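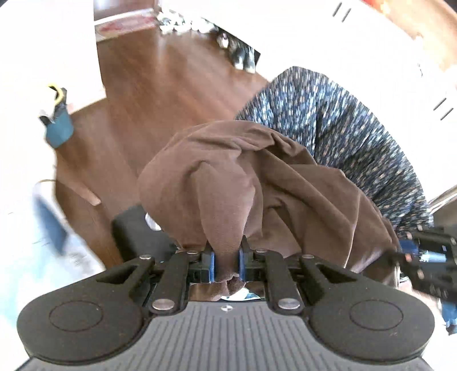
# Chapter 3: Sorting and Handling Household Textiles

Most of the work done in a laundry takes place before any machine is started and after the last one has stopped. Garments and household cloths must be gathered, separated, inspected, shaken out, smoothed, folded and returned to the correct shelf or owner. Washing itself is covered in Chapter 4. The present chapter deals with the handling of cloth by the worker, beginning with the unsorted pile and ending with the folded stack.

Students sometimes come to this subject believing that they already know it. Many have helped with laundry at home, and that experience is useful. A household, however, may have its own habits and may accept results that a hotel, a care home or a hospital would not. The methods set out in this chapter are those used in the training laundry at Clolholm, where students of the housekeeping program complete their practical hours. Other workplaces may follow a different order of steps. In such cases the student should follow the written rules of the workplace.

## What You Will Learn

After completing this chapter and the practical work that goes with it, you should be able to:

- separate a mixed load by color, fabric and degree of soil
- find and read a care label, and decide what to do when the label is missing
- lift a single item from a pile without stretching it or pulling other items to the floor
- check pockets, seams, cuffs and fastenings
- fold common garments and flat cloths to a given size
- record damaged or unmarked items on the Esitz sheet

## Terms Used in This Chapter

**Flatwork.** Items that lie flat when finished, such as sheets, pillowcases, napkins and towels.

**Formed goods.** Items that are cut and sewn to fit a body or a piece of furniture. Shirts, aprons, trousers and fitted covers belong to this group.

**Ground color.** The main color of a printed or woven fabric, on which any pattern appears. A dark blue cloth scattered with small white specks has a dark blue ground and is sorted by that color.

**Hand.** The way a fabric feels when it is touched or gathered. A fabric may have a soft, crisp, dry or slippery hand.

**Pinch point.** The place at which a cloth is gripped for lifting.

**Set crease.** A crease that remains after the fabric has been smoothed by hand.

## 3.1 The Unsorted Pile

A pile of laundry hides much of what it contains. Soft fabrics collapse into mounds and fall into deep folds, and a large item may cover several small ones. A brown garment bunched on top of a patterned one may conceal its labels, buttons and openings until it has been lifted clear. For this reason the worker does not attempt to sort a pile by looking at it. Each item is taken up separately, opened, and then placed.

Work from the top of the pile downward. Items should not be dragged out from underneath. Sleeves, straps and drawstrings tangle easily, and a sharp pull on a tangled item can open a seam or tear off a button. If resistance is felt, stop, lay the item down, and free it before going on.

### Choosing the pinch point

When a cloth is pinched and raised, its weight hangs from a small area, and folds spread outward from that place. The pinch point should therefore be chosen with some care.

1. Take hold of a fold that has at least two layers. A single thin layer carries all of the strain and may stretch.
2. Keep away from lace, mesh, beading and worn places.
3. On a knitted garment, prefer the shoulder seam or the waistband.
4. On flatwork, look for a corner or a hem.
5. Lift slowly until the item is clear of its neighbors, and then support it from beneath with the other hand.

Where no seam or hem can be seen, a firm fold near the top of the mound is acceptable for the first lift. The item should then be set down on the sorting table and taken up again by a better place once it has been opened.

## 3.2 Sorting by Color

The training laundry uses 3 bins for color: white, light and dark. Browns, navy blues, blacks and deep reds go into the dark bin unless the label states that the item must be washed alone. A patterned item is placed according to its ground color. The presence of white, beige or pale blue in a small print does not move a dark cloth into the light bin.

New dark items require a further check. Dampen an inside seam, press it with a white cloth, and look for a mark. If color has come away, the item is held back and washed separately for its first 2 washes.

## 3.3 Sorting by Fabric and Soil

Color is the first division, and it is seldom the only one. Heavy towels should not share a load with fine blouses. Items with grease, mud or food on them are removed from the general load and treated as described in Chapter 4. Fabrics that shed lint are kept apart from dark, smooth fabrics, on which lint is most easily seen.

Sandhu bags, the zippered mesh bags issued at the start of the term, are used for small or delicate pieces. A bag should be filled to no more than half of its depth. Close the zipper fully and tuck the pull under its cover.

## Before You Continue

The first practical session is held at the Skirach sorting tables. Each pair of students receives a mixed load of 300 items, which is to be sorted, checked and recorded before folding begins. Bring the Esitz sheet and a pencil. Sleeves should be rolled above the elbow, and rings and bracelets should be removed and stored in a locker.

Read Section 3.4, on pockets and fastenings, before attending.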